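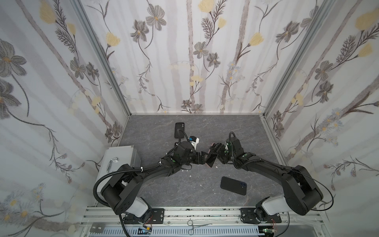
Ticket: Pramholm bench, second cell request
Status: waiting on quote

Hello all, and thank you for being so patient with me on this one. Before we put money into a second two-arm cell I'd like to sort out what we really need, as the last order had things in it we never opened (my fault, I got carried away with the Keveck catalogue!). 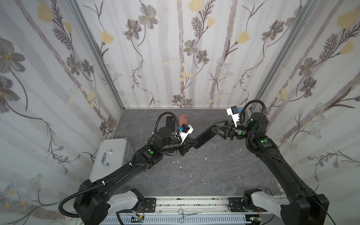
Both arms on the front rail, phones and cases at the back.

Cable sleeves first. The loops over the wrists are my main worry, so I've asked for 2 spare sets per cell, and Keveck say they'd take roughly 7 weeks to arrive.
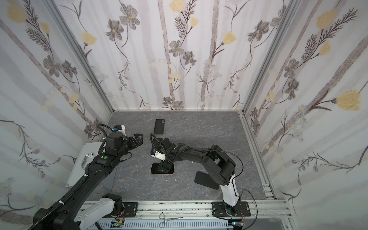
Grippers and fingers

A phone flat on the floor is a thin thing to get hold of, and I'd like 32 spare fingers in the February budget. Palamarchuk can match the price if we order everything together, which is tempting.
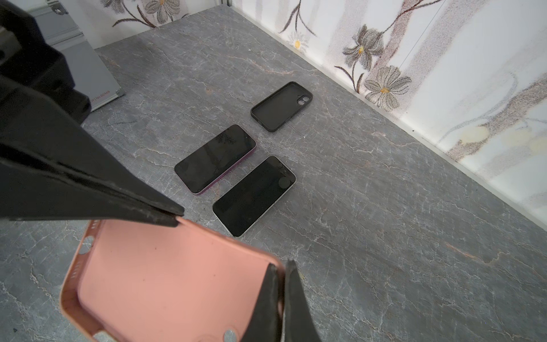
Update, 4.15 pm

Fundusano came back about the soft finger pads, bless them. They'll lend us 3 pairs to try on the phone cases, so please hold that line of the order until we've had a proper go with them. Wrist cameras stay on the list as they are. Still to do: ask whether the floor panel can be bought in a plainer finish, and get the carriage cost in writing.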